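Clondulel House Laundry and Clothing Room
Progress report to the Harnel Fund
Prepared by Solomiia Pavliuk, project lead
13 March 2020

Period covered: from the opening of the room last July to the end of February.

Background

The grant was given to set up and run a laundry and clothing room on the ground floor of Clondulel House. Residents of the house and people from the surrounding streets can bring washing in, have it washed, dried and folded, and collect it the same day or the next. The second part of the work is donated clothing. It comes in by the bag, gets sorted and washed, and goes out again to people who need it.

When we applied, residents were using two machines in the basement. One of them had been out of order since the previous winter. Clothes were dried over radiators and on the stair rail, and we had complaints about damp in the rooms on the north side. Donated clothing was kept in bags in the hallway and much of it was never looked at.

What the grant paid for

The money was spent under four headings: machines and plumbing, furniture, running costs, and wages for the part-time post. The machines were bought from Rillico, who also did the connection to the existing waste pipe. That job took longer than quoted. The old pipe was a smaller bore than the plans showed and a section had to be replaced back to the outside wall. Rillico charged for the extra pipe but did not charge for the extra day.

The furniture is simple. There are wooden tables for sorting and folding, open shelving along the back wall, a rail for coats and dresses, and a set of plastic baskets. We had planned to buy canvas hampers on wheels. They were tried for a short period and sent back. They would not go through the door to the dryer side without being lifted, and when full they were too heavy for several of the people who use the room. Plastic baskets with handles in the sides can be carried by one person and wiped out between loads. The price difference went toward a second folding table.

Staffing

Bohdana Kovalchuk has held the part-time post since the room opened. She runs the machines, keeps the log book, and is in charge of the clothing shelves. Bogdan Vasiliu covers when she is on leave and does small repairs. Tamara Bondarchuk keeps the accounts for the project as part of her work for the house, and her time is not charged to the grant.

Use of the room

The log book shows 2,118 loads washed in the period. This includes residents' laundry, laundry from outside the house, and donated clothing, which until November was not logged separately. From December it has its own column, so the next report can give the two figures apart.

The busiest time is Monday morning. Saturdays were expected to be busy too and have been slow. We shortened the Saturday hours in January and used the time to open later on one weekday evening, which people who work during the day had asked for. The evening is now full most weeks.

We are registered with 21 households outside the house itself. Some come every week. Others come only when they have bedding to wash, and for them the large dryer is the main reason for coming.

How the sorting is done

The fund asked for more detail on this after the first short report, so it is set out here at some length.

Each bag of donated clothing is emptied onto a table, never onto the floor. Pockets are checked first. Anything found goes into an envelope with the date on it and is kept in the office. Items are then looked over for holes, broken zippers and missing buttons. Clothes that can be mended go on the lower shelf for the mending session. Clothes that are past mending go to the textile bank, apart from cotton, which is cut up for rags.

What is left is sorted for washing. In the beginning we sorted by color alone, and this caused trouble. Heavy knits went in with light shirts and the shirts came out covered in lint. Sweatshirts and sweatpants in particular shed a good deal in their first wash with us. Since October we have sorted by weight of fabric first and color second. It means more part loads, but much less has to be washed twice. 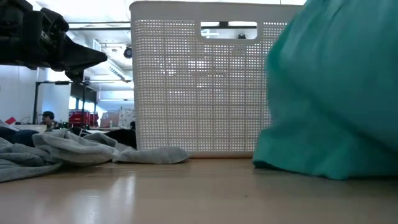
Fleece and other soft fabrics take up far more space than their weight suggests, and this was the reason for setting a limit on how full a basket may be. A basket should be filled to the handles and no higher. Above that, sleeves and legs hang over the side and get caught on the table edge or dragged along the floor on the way to the machine. There is a note about this on the wall in three languages. It is followed most of the time.

After drying, clothes go back to the tables to be folded. Sweatshirts and sweaters are folded in thirds with the sleeves in, so that they stack to the width of the shelf. Pants are folded in half and then in half again. Sizes are written on a strip of masking tape on the shelf edge. We tried pinning paper size labels to each item, but they came off in the stack and were found all over the room.

Sayaka Amano has run the mending session every second week since September. She brings her own sewing machine. The sessions were planned as a way to get donated clothes repaired, and that is still the larger part of it, but people have started to bring their own things as well. We have no objection to this. The thread and zippers come from the running costs and the amount is small.

Clothing given out

Clothing can be taken from the shelves at any time the room is open, without an appointment and without giving a name. For this reason we cannot say how many people have had clothes from us. What we can say is which shelves empty first. Men's sweatpants and plain sweatshirts in the middle sizes rarely stay on the shelf for more than a few days. Children's coats went quickly up to Christmas. Women's formal clothes and men's suits hardly move, and we have more of them than we can store. We have written to two other clothing projects in the area to ask if they can use them and one has agreed to take the suits.

We changed the wording on the donation notice in January to ask for everyday clothes and bedding. The bags coming in since then have been closer to what is needed.

Problems in the period

The smaller of the washing machines broke down twice. The first time it was a coin in the pump. The second time the door seal had split, and the machine was out of use for 8 days while Rillico waited for the part. Loads were moved to the other machine and opening hours were extended until it was back.

Drying is the slowest step. On a busy morning wet washing waits in baskets for a dryer, and the baskets are then not available for sorting. More baskets would help with the second part of this but not the first. We have put up a line across the yard for dry days.

Detergent costs were higher than in the budget. We had priced the ordinary kind, but several residents react to it and we changed to an unscented one for all loads. Moroz, our supplier for cleaning goods, has since offered a lower price on the large containers, and we expect the cost to come down in the next period.

Two items of residents' clothing were lost. One was found later on the donation shelves, where it should not have been. The other was not found and we paid for it. Since then residents' laundry and donated clothing are not put on the same table at the same time. Each basket of residents' laundry carries a numbered tag clipped to the handle, with the same number on the slip given to the owner.

Spending

Tamara Bondarchuk's statement of accounts is attached as a separate sheet. Machines and plumbing came in over budget by the cost of the extra pipe. Furniture came in under. Running costs are over because of the detergent. Wages are as planned. Taken together, spending is within the grant and we are not asking for any change to the total.

We would like permission to move the remaining furniture money to running costs. A letter asking for this was sent in February and we have not yet had a reply.

Plans for the next period

The log book will be kept in two columns as described. We will ask the outside households which evening suits them best before deciding whether to add another late opening. Bogdan Vasiliu will raise the lower shelf, which people with bad backs find hard to reach, and fit hooks under the second table so that empty baskets can be hung out of the way. The lint filters will be cleaned at the end of every day in place of every second day, on Rillico's advice.

The yard line needs a proper post at the far end. It is tied to the fence at present and sags when bedding is on it. We have one quote for this and are waiting for another.

Attached: statement of accounts; copy of the log book summary by month; copy of the letter on the furniture money.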